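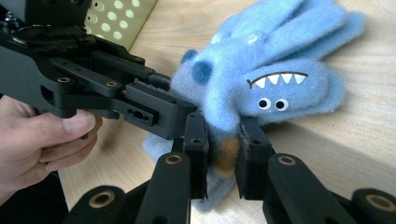

*Photo: Dace Kairys, Melirstead*

# Keep the untidy demonstrations

Most groups that collect manipulation data with hand-held grippers filter it before training. The usual rule is simple: if the operator regrasped, paused or went over the expected time, the episode is dropped. I think the rule is wrong for cloth, and the Olvera glove set is a good place to argue it.

Olvera contains 3119 two-handed episodes with children's gloves. The task is easy to state and hard to score. A pair bunched on a table has no single correct grasp. One gripper can pinch a fold while the other works at the fabric further along, and which layer belongs to which glove may not be clear from the wrist view. Fleecy surfaces make it worse, as the outline of a finger is soft and the overlaps have little contrast. A cartoon face helps a person to find the front of the glove. Whether it helps a policy is an open question.

Pallavi Pant trained two policies on the set. The first used 600 episodes that passed the Skivton filter, which removes anything with more than one regrasp. The second used 500 unfiltered episodes drawn at random. On flat, separated gloves the filtered policy was slightly ahead. On bunched pairs the unfiltered one was clearly better, with fewer episodes to learn from. It had seen what to do after a bad pinch. The filtered policy had not, and it tended to repeat the same closing motion at the same point.

The common objection is that regrasps are operator noise. Some are. But a regrasp on cloth is also a response to something the operator saw, and the response is the part we want to copy.
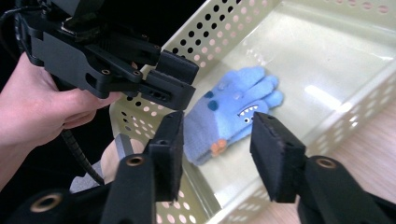 ## What to report instead

A glove lying flat in a basket, fingers spread, with gripper tips on either side of it, is a different problem from a bunched pair. Averaging the two gives a number of little use. Gralutar, the scoring script we share, now splits results by starting state and has 6 classes. I would go further and publish the regrasp count with every episode – unfiltered – so that other groups can apply their own cut.

Storage is the one real cost. Long episodes are large, and labelling them by starting state took us most of October. I still prefer that to a clean set which leaves recovery out.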